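Light from a ribbed ceiling

Translucent roof and ceiling panels are usually bought on price and light transmission, and the second figure is often misread. Transmission is measured on a clean, flat sample with light striking it squarely. A ribbed panel in a real building receives light from many angles, and part of it is reflected back before it reaches the room below.

Ribs are there mainly for stiffness. A deeper profile spans further between supports, which reduces the number of purlins and the shadows they cast. The drawback is dirt – it settles in the valleys and stays there unless the pitch is steep enough for rain to carry it off.

The Frandsen workshop building at Ostia, which has 797 square metres of panelled area, was surveyed in May. The original sheets had been in place for 15 years. Washing recovered part of the lost light, but yellowing of the outer face accounted for the rest.
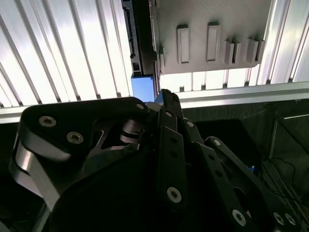

Backlit panels

Where daylight is not available, lamps may be fitted above a translucent ceiling. Spacing matters more than output. If the lamps sit too close to the sheet, each one shows as a bright stripe. Drendero, which supplies the Timatus profile, asks for a clear void above the panel and a matt white finish on all surfaces within it.

Access should be settled at the design stage. At Ostia, 2 panels in each bay lift out and the other 7 are fixed. Seals are checked at the same visit as the lamps.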